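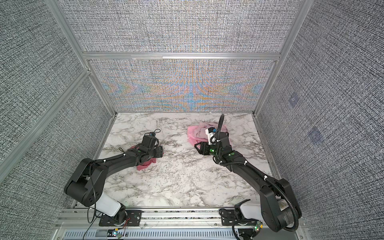
3 min read

Laundry: what to wash together and what to keep apart

Sorting is the part of the wash most people rush, and it causes most of the questions we get at the Otora counter. The notes below cover ordinary household loads. Wool, silk and anything with a dry-clean label should still come to us in a separate bag.

Colour comes first. Whites go alone. Pale colours can go together once they have been through the machine a few times. Reds, dark blues and blacks should be washed by themselves for the first 5 washes, and a new pink cloth or tea towel belongs with the reds until the rinse water runs clear. To test a doubtful item, dampen a hidden seam and press it with a white tissue. If the tissue picks up colour, the item goes in on its own.

Weight comes second. A bath sheet and a cotton shirt dry at different speeds, and the shirt ends up creased and overdone by the time the towel is ready. We wash towels and cloths in one load, bedding in another and clothing in a third. Cleaning cloths used with grease or bleach stay out of the towel load altogether.

Lint is worth a thought too. Terry towelling sheds and corduroy collects. Turn dark trousers inside out and keep them away from anything fluffy. Microfibre should never share a load with cotton towels, as it holds on to the lint and stops picking up dust.

Fabric softener leaves a coating on towels and cloths that makes them less absorbent. If yours have stopped soaking up water, run them through a warm wash with no softener and half the usual detergent, then do it again. We stock Flument powder at the counter in 900 gram boxes, and the scoop inside has a half line marked on it.

A few changes at the shop. The Magyar Street branch now opens at 7 a.m. and takes drop-offs until 6 p.m. The large washers there are back in use after the new drain was put in. At Torkino, the price of a service wash goes up to $33 in May, folding included. Self-serve dryers stay at $5 for a full cycle at both branches.

Doonas and heavy blankets need 13 kilogram machines, and there are only two of those at Torkino. Mornings are quieter. Please check pockets before you load, and leave the door open when you finish so the seal can dry.

Unclaimed items are kept behind the counter until the end of the following month. Bring your ticket, or tell us the colour of the bag.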